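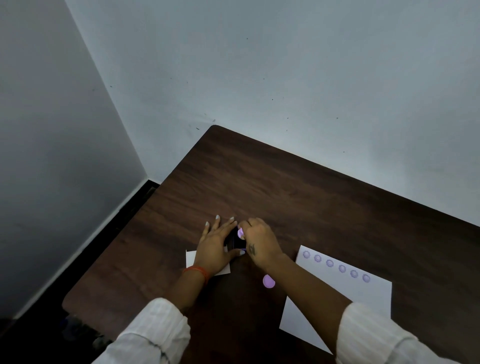

관객 심박으로 조명을 제어할 때 센서 값을 그대로 디머에 연결해도 되는가? 값을 그대로 넣으면 박동 간격의 오차가 밝기 떨림으로 드러나므로, 이동 평균을 거친 뒤 연결하는 편이 낫다.

Drorkuncombe 전시용 설치 작업의 제어부를 지난달부터 다시 짜고 있다. 초기 버전은 귓불형 광센서에서 들어온 박동 신호를 1,000Hz로 읽어 DMX 채널 2개에 바로 보냈다. 시험실에서는 문제가 없었는데 어두운 공간에서 틀어 보니 저휘도 구간의 계단 현상이 심했다. 8비트 채널 하나로는 하위 구간의 해상도가 부족하다. 지금은 채널 2개를 묶어 16비트로 보내고 감마 보정은 소프트웨어 쪽에서 처리한다.

필터 창 길이는 따로 적어 둔다. 300ms에서는 떨림이 남았고, 2초로 늘리니 떨림은 없어졌지만 관객이 자기 심박과 빛의 관계를 알아채지 못했다. 결국 박동 검출과 밝기 곡선을 분리했다. 박동 시점에는 고정된 포락선을 재생하고, 평균값은 색온도에만 반영한다. 상한은 분당 185회로 잘랐다. 그보다 높은 값은 거의 전부 센서가 밀리면서 생긴 잡음이었다.

Somkiat Sriwong은 포락선의 하강 구간을 지수 곡선으로 바꾸자고 했다. 바꿔 보니 잔광이 길어져 다음 박동과 겹친다. 심박이 빠른 사람일수록 빛이 뭉개진다. 하강 시간을 직전 박동 간격에 비례하게 두는 방식으로 절충했고, 비례 계수는 아직 정하지 못했다.

Skakness에서 썼던 무선 수신기는 이번에 뺐다. 전시장 와이파이와 대역이 겹쳐 패킷이 빠지는 일이 잦았다. 유선으로 돌리면 의자 위치가 고정되는 단점이 있지만 지연은 일정하다. 패킷 손실이 있을 때 마지막 값을 유지하던 코드는 그대로 남겨 두었다. 케이블이 뽑히면 5초 뒤 대기 모드로 넘어간다.

다음 주 수요일에 Mancombe에서 조명기를 받아 실제 부하로 다시 측정한다. 저휘도 구간의 응답 곡선이 기종마다 달라서 감마 값은 그때 새로 잡아야 한다. 측정 결과와 수정한 코드는 정리되는 대로 올린다.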